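サポートチケット：黒い天板の机に残るマグの輪じみとくもりについて
状態：解決済み
起票：Ntombi Hlongwane
担当：Kwan-ho Chow（Avach デスク相談窓口）
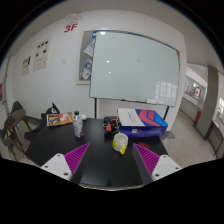 Ntombi Hlongwane
こんにちは！ 去年の暮れからAvachの黒いデスク「Sirko」を使っています。つやのある天板がとても気に入っていて、毎朝座るのが楽しみなくらいです。相談したいのは、マグを置いたあとに残る白っぽい輪です。黄色い取っ手の白いマグでコーヒーを飲むのですが、夕方に机のライトをつけると、丸い跡がいくつも浮かんで見えます。最初はコーヒーかと思って水拭きしました。いったん消えるのに、乾くとまた出てきます。しかも拭いた部分全体が少しくもったような感じになってきました。

机の上にはスプレーらしき缶や大きな段ボール箱も置きっぱなしで、箱の下がどうなっているかはまだ見ていません。天板を傷めずに戻せる方法があれば、ぜひ教えてください！

Kwan-ho Chow
Ntombiさん、ご連絡ありがとうございます。Sirkoを毎日使ってくださっているとのこと、とても嬉しいです。つや仕上げの輪じみには大きく分けて2種類あります。表面に水のミネラル分や洗剤が残っているものと、熱で塗膜そのものが白くなったものです。まずはどちらなのかを確かめさせてください。

・跡を指の腹でそっとなでたとき、段差やざらつきはありますか
・いつも拭くときに使っているものは何ですか（布の種類と、洗剤の名前）
・熱い飲み物を直接置いていますか

返信はお手すきのときで大丈夫です。それまで、メラミンスポンジと研磨剤入りのクリーナーだけは使わないでください。

Ntombi Hlongwane
早い返信に感動しました！ 確認した結果です。

指でなでると、ほんの少しざらっとします。粉っぽいというか、乾いた石けんみたいな感じです。布は台所のふきんのお古で、洗剤は食器用を水に一滴。熱いものは、はい、直接置いています。コースターは持っているのに、いつのまにか書類の下に入ってしまうんです。

箱もどかしてみました。下はピカピカでした！ 買った日の色はこれだったのか、とちょっと見とれてしまいました。くもっているのは、私がせっせと拭いていた手前側だけです。

Kwan-ho Chow
箱の下の情報、すごく助かります！ ざらつきがあって、拭いていない場所はきれい。となると、塗膜の変色より、洗剤と水の残りが乾いて層になっている可能性が高そうです。次の順番で試してみてください。

1. 机の上のものを全部下ろし、乾いたマイクロファイバークロスでほこりを払う。
2. ぬるま湯600ミリリットルを用意する。洗剤は入れない。
3. きれいなクロスを浸して固く絞り、奥から手前へ一方向に拭く。円を描かない。
4. すぐに別の乾いたクロスで拭き上げる。自然乾燥はさせない。
5. 輪が残ったところだけ、もう一度3と4をくり返す。
6. 60分ほど何も置かずに待ち、斜めからライトを当てて見る。

水道水の硬い地域なら、2のお湯を精製水に替えると仕上がりがぐっと変わります。

Ntombi Hlongwane
やってみました！ 結果から言うと、くもりはほぼ全部なくなりました。一回目の拭き上げで、もうライトの映り込みがくっきりして、思わず声が出ました。クロスは白っぽく汚れて、これが全部自分の洗剤だったのかと思うと複雑ですが、気分は最高です。

輪は四つのうち三つが消えました。残りの一つは右寄りの、いつもマグを置く場所です。2度くり返しても薄く見えます。そこだけはざらつきがなく、つるつるです。

Kwan-ho Chow
素晴らしい結果ですね！ つるつるなのに白いのであれば、その一つは熱によるものだと思います。塗装担当のPieter Sitholeにも聞いてみました。以下、彼のメモです。

「軽い白化なら、涼しく乾いた部屋で日を置くと薄くなることがある。ドライヤーやアイロンを当てる方法がネットに出ているが、つや仕上げには使わないでほしい。二週間見て変わらなければ、補修用ワックスTistotleyを米粒ほど。先に机の裏側の目立たないところで試すこと。」

付け加えると、スプレー類は机の上で吹かないほうが安心です。中身が何であっても、細かい霧が天板に落ちるとまたくもりのもとになります。机から離れたところでお使いください。

Ntombi Hlongwane
Pieterさんにもお礼を伝えてください！ 二週間待ってみたところ、残りの輪はライトを真横から当てないと分からないくらいになりました。ワックスは使わずに済みそうです。コースターは書類の下から救出して、マグの定位置に両面テープで軽く留めました（テープの跡がつかないか、たまにはがして確認しています）。

拭き掃除も、洗剤なしの固絞りと乾拭きに変えました。これが気持ちよくて、今では用もないのに机を拭いています。チケットは閉じてもらって構いません。

Kwan-ho Chow
ご報告ありがとうございます。Pieterも喜んでいました！ テープですが、長く貼ると糊が残ることがあります。裏がシリコンのコースターなら留めなくても滑りにくいので、次に買い替えるときに見てみてください。
これで解決済みにします。跡がまた出てきたら、このチケットに返信していただければ再開できます。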